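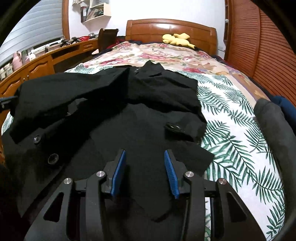

Ticket 186 - left gripper drops dark cloth, open day demo
Opened by: Kalevi Leinonen
Status: open, waiting on parts
Priority: high (visitors in May!)

Hi all, me again. So the open day at Drarorport is coming up and I've been running the coat folding piece over and over, because that's the one people always crowd in for, and the left gripper is letting go early. It picks up fine, starts the lift, and then somewhere before the fold the cloth slides out. The right one has been good as gold all afternoon.

It's much worse on the black coat than on the shirts. I'm guessing weight, plus the buttons, plus the lining being slippery, but I'm only guessing.

What I've tried so far:

Wiped both blue pads with the Skelik cleaner and let them dry. Ran it 15 times, dropped it 3 times. Before cleaning it was 5 drops in 15, so that's something.

Turned the grip force up one step on the left. Fewer drops, but now it pinches a crease into the sleeve, and Veikko says the people from Stivham will be standing close enough to see it. Put it back where it was.

Moved the grab point away from the cuff button and further up the sleeve. I like this one a lot - the lift looks smoother too - but I haven't done a full set with it yet.

Comment, Veikko Peltonen, 4:40 pm
Try swapping the pads left to right before you touch the force again. If the problem moves over, it's the pad. Aaltonen can send a new pair.

Comment, Kalevi Leinonen, 6:15 pm
Swapped them, and the drops went with the pad! Ordered a pair. Can somebody leave me the small hex key on the bench? Mine has wandered off again. I'll keep the new grab point in for now and do another 15 when the pads get here.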